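Bon, je refais cette page parce que l'ancienne datait de l'époque où on n'avait qu'une seule pince, et encore, vissée de travers. C'est donc la fiche du **kit bras + planche à formes**, celui que tout le monde s'arrache au club dès que le concours approche (on le réserve sur le cahier, hein, pas en criant dans le couloir !).

## Le kit, en gros

Un petit bras noir à servomoteurs, des supports imprimés en 3D en rouge, une pince à deux doigts, et une planche à formes en vert menthe qui se pose à plat sur la table. L'idée, c'est le jeu que vous aviez tous à deux ans : mettre la bonne pièce dans le bon trou. Sauf que là c'est le bras qui joue, et je vous garantis qu'on fait moins les malins après une soirée entière à essayer de rentrer un cylindre dans un rond.

Numéro d'inventaire : **2971**. Il est marqué dans le cahier et sur le couvercle de la caisse, merci de ne pas recoller une étiquette par-dessus.

Le bras nous vient de chez Grarer, en kit à monter. Les supports rouges, c'est nous, enfin c'est surtout Brunello Martinelli, qui a redessiné la fixation de la carte trois fois avant d'en être content. La première version cassait au serrage, la deuxième empêchait de brancher le connecteur, la troisième tient depuis mai et je croise les doigts en l'écrivant.

## L'exercice de départ

On commence toujours avec le cylindre rouge et le trou rond. Toujours ! Le rond pardonne l'orientation : si la pince arrive un peu tournée, ça passe quand même. Le carré demande déjà de régler le poignet, l'octogone est traître (on croit que c'est presque un rond, et puis non), et la croix, gardez-la pour quand vous serez de bonne humeur.

On pose le cylindre debout devant la planche, pince ouverte, et on lance la routine depuis la position de repos.

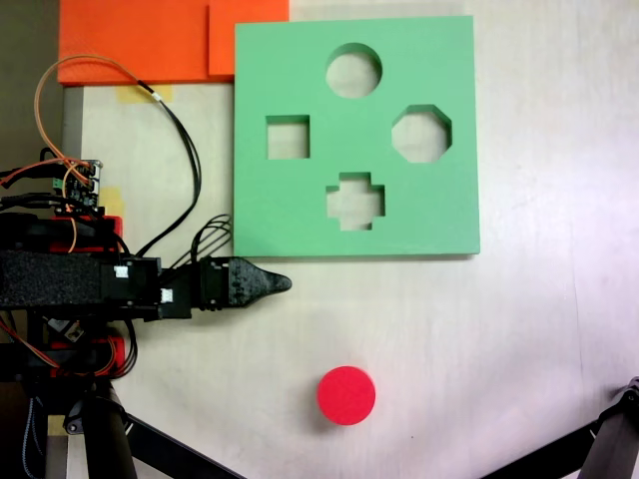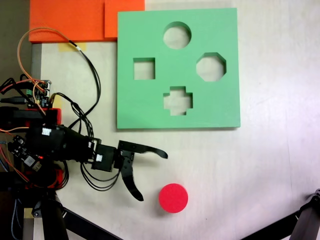

**Club Itunora – atelier robotique, équipe Kekdale**

Pour l'épreuve, il faut réussir 5 dépôts sur 6 essais avec le même programme, sans toucher à la planche entre deux. C'est notre règle maison pour valider le niveau débutant, et je la trouve bien dosée : une chute est permise, deux non. Après ça vous avez le droit de passer au carré, et de râler avec les autres.

## Ce qu'on trouve dans la caisse

- le bras avec sa pince, déjà monté
- la planche à quatre trous et les pièces qui vont avec
- l'alimentation et le câble de liaison
- un rouleau de ruban de masquage
- la pochette de vis (comptez sur vous pour la refermer)

Les pièces, justement : remettez-les dans leur sachet ! La croix a passé tout un trimestre au fond d'un sac de sport, on en a redécoupé une, et bien sûr l'ancienne est revenue le lendemain.

## Réglages que j'utilise

Je limite la vitesse à 56 dans le fichier de configuration. Au-dessus, mon bras dépasse la cible et revient en arrière, et le cylindre finit sur le flanc. Vous pouvez monter si vous avez bien réglé l'approche, mais notez votre valeur dans le cahier pour que le suivant ne se fasse pas surprendre.

Pour la descente, je m'arrête une première fois juste au-dessus du trou, je laisse le bras se calmer, et seulement ensuite je descends. Ça rallonge un peu l'essai, mais j'ai beaucoup moins de pièces coincées sur le bord. Et ouvrez la pince doucement au moment de lâcher : si un doigt part plus vite que l'autre, il pousse la pièce.

Côté câbles, vérifiez avant de démarrer que les boucles ont du mou et qu'aucune ne passe devant la planche quand l'épaule tourne. J'ai arraché un connecteur comme ça l'an dernier, en pleine démo devant les parents, grand moment de solitude.

## Pannes courantes

**Le bras tremble au repos.** Regardez d'abord les vis à la base des doigts et au poignet. Si elles sont serrées, refaites l'étalonnage.

**La pince ferme à côté de la pièce.** La planche ou le bras a bougé. Reprenez les repères et recommencez la mesure, ne corrigez pas à l'œil dans le code (je l'ai fait, je l'ai regretté).

**Rien ne répond.** Alimentation, puis câble, puis redémarrage de la carte, dans cet ordre.

## Emprunt et pièces de rechange

Le kit reste au local pendant la préparation du concours. Le reste de l'année on peut l'emporter, avec la caisse complète et une ligne dans le cahier. Les servos de rechange sont dans le tiroir Fabbri, à côté des fers à souder. Si vous prenez le dernier, dites-le-moi, la commande met un temps fou à arriver.

Les fichiers des supports rouges sont dans le dossier partagé, sous-dossier « bras », version 3. Pas la 2 !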